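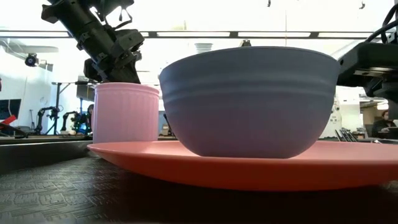
Horkcombe Table Things: a small gallery of crockery

Everybody has a cupboard of plates that match nothing, and most people are ashamed of it. I have decided to call mine a collection. It began with the Ekström dinner set I bought in September, a set for five which is now a set for two and a gravy boat, and it has been filled in since from jumble sales, a works canteen that was closing down and one regrettable raffle.

The rules are simple. Nothing costs more than 353 pence (a long story involving a jar of coppers), nothing has a gold rim, and nothing is kept for best. Biljana Papadopoulos, who has eaten here more often than is wise, says the result looks like a children's party that has been left to grow up on its own. I have chosen to take that well.

Slate blue is the colour I would keep if I had to keep one. It flatters porridge, which needs the help, and it stops a tomato soup from looking like an emergency. The shade goes badly with blueberries, as we found out.

Coral and pink were Alvar Brekke's contribution. He holds that a table ought to look cheerful before anyone has sat down at it, in case matters go downhill afterwards. A flared bowl on a wide plate will carry most suppers — bread round the edge, soup in the middle, elbows wherever they fit.
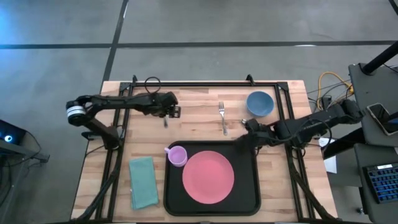 Does the napkin go to the left or the right of the plate?

Left, folded, by long custom. Put it on the right if your guests are left-handed, or on the lap if they are under 15 and there is gravy.

As for forks, we own plenty and can find four. The rest are at Doltent, where we picnicked, and I expect they are still in the long grass.

Cups are a separate argument. I like one with a handle, for tea. Alvar prefers a plain one with ribbed sides, on the grounds that it doesn't slide out of a buttery hand, and he should know.

More plates when I have washed them. Page last changed 3 May 2026.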